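4.2 Pad condition and session rules

The protocol below applies to every operator who records with the hand-held gripper.
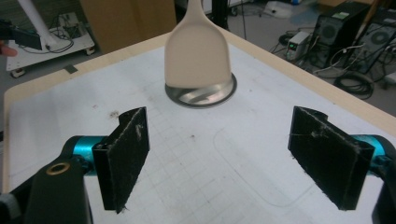 Most of the rules came out of a review of our first 900 recordings, in which two operators followed different habits and neither had written them down. Khanyisile Kekana went through the session notes and marked every recording where the state of the tool or table was not stated. We then agreed on one procedure and used it for the remaining 2000 recordings at the Bratu and Atadau sites.

Finger pads are inspected before each session. Dust, lint and stray fibers are entered in the log as found, and the pads are then wiped with a dry cloth. Solvents are not used. If dirt builds up during a session, the operator finishes the current recording before wiping, and the log entry gives the number of the next one. A pad with a torn face is replaced together with its partner.

The table sheet stays in place for a full week and is changed on Friday. Stains are left alone between changes. Objects are set down by hand and must stand without support before the gripper approaches. Figure 3 shows the tool facing a flat paddle on a round metal base, with white specks and fiber on both pads. Under our rules this condition is logged as grade 2, "visible debris, pad face intact." Grades run from 0 to 4, and recording stops at 4.

Cables and power equipment may remain on the floor near the table, but they may not cross the strip where the operator stands. Bratu had no such rule before April.

Figure 3. Hand-held gripper with object between and beyond the fingers, pad debris visible.

We did not test whether debris at grades 1 to 3 changes grip force. The Ullo checklist, which we used as a starting point, treats any visible dirt as a reason to stop. We kept these recordings and labeled them, so that later users can filter them by grade.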